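Ponce Desk Notes
17 July 2020

1/ Good morning, friends! A few of you asked how I keep my Windows 10 laptop from filling up with junk, and since my answer kept growing I figured it deserved a thread. Get a coffee, I do go on a bit.

2/ The tool I lean on is Storage Sense, and it's already on your computer. Open Settings, click System, then Storage. There's a switch near the top. Mine sat there turned off for ages while I deleted files by hand like it was my job.

3/ Before you flip it, click the link that says "Configure Storage Sense or run it now." All the good choices live in there, and I'd like you to read them first (please, for my sake).
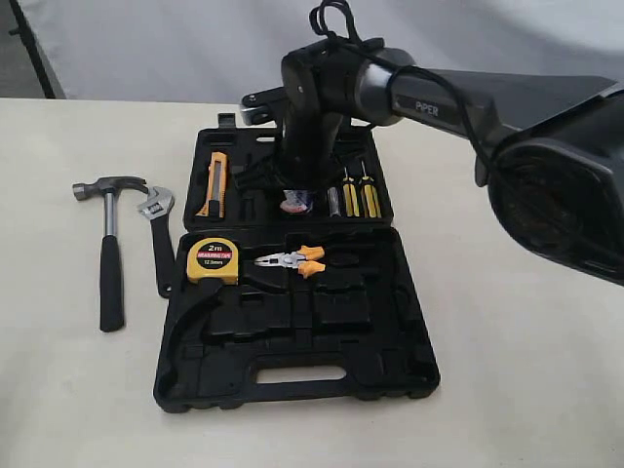

4/ HOW OFTEN IT RUNS
You can pick every day, every week, every month, or only when disk space gets low. I went with every month. My mother's old laptop has a tiny drive, so hers is set to every week, and she hasn't called me about a full disk in a good long while.

5/ Next comes the Recycle Bin. You choose how long deleted files hang around before they go for good. I like 30 days, which is long enough for me to realize I tossed the wrong tax folder. (Yes, that happened. Yes, I got it back.)

6/ Now slow down for the Downloads setting! It can clear out files you haven't opened in a while, and if you're like me, Downloads is where half your life is kept. I leave mine on Never and go through it myself. Last night I had 981 files in there, and a good many were the same Dikthorpe printer manual over and over.

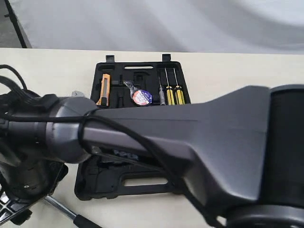
While you're in that folder, switch the view to Details and click the Size column so the biggest files jump to the top. I found one old installer I'd completely forgotten, and getting rid of it did more than an hour of picking at the little stuff.

7/ If you use OneDrive, there's a setting for that too. Files you haven't opened lately can become online-only, meaning they still show up in File Explorer but don't take up room until you click them. Lovely at home, less lovely on the train to Zotavley with no signal, so right-click anything you'll need and choose "Always keep on this device."

8/ Last stop is the "Clean now" button, for when you can't wait for the schedule. I pressed it, went off to fold towels, and came back to a laptop with some breathing room again. Tell me how yours goes, I read every reply even when I'm slow to answer!

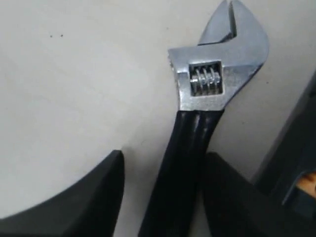
Adjustable wrench, nearly upright.

Contact | © 2020 Ponce Desk Notes | Back to top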